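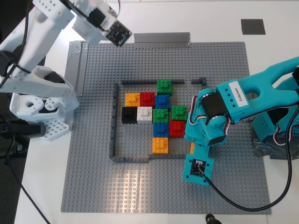 Monday, bench 2 - working rules for the brick cell

The following applies to all sessions on the Plernau bench.

1. Bricks are to be placed inside the walled area of the baseplate before either arm is powered. Hands stay clear after that.
2. The baseplate is not to be shifted during a set. If it moves, the set is closed and a new one is opened.
3. Cables should be checked for slack at full reach every 20 episodes. A cable lying on the plate is entered in the log.
4. After 200 episodes, stop and inspect the finger tips for wear.

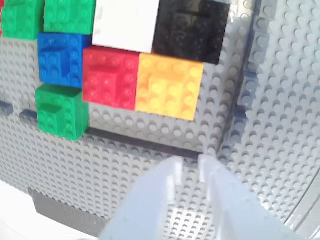

Photo: Prolico bench log

Close views are to be reviewed at the start of each set. Glare on the fingers is acceptable - glare that hides the edge of a brick is not, and the lamp must then be adjusted.

The Saber archive stands at 2,519 episodes. Almost 3 percent carry no operator note. Please complete these before the transfer to Forkolen.

Open point: wording of rule 2 where the tape has lifted but the plate has stayed in position.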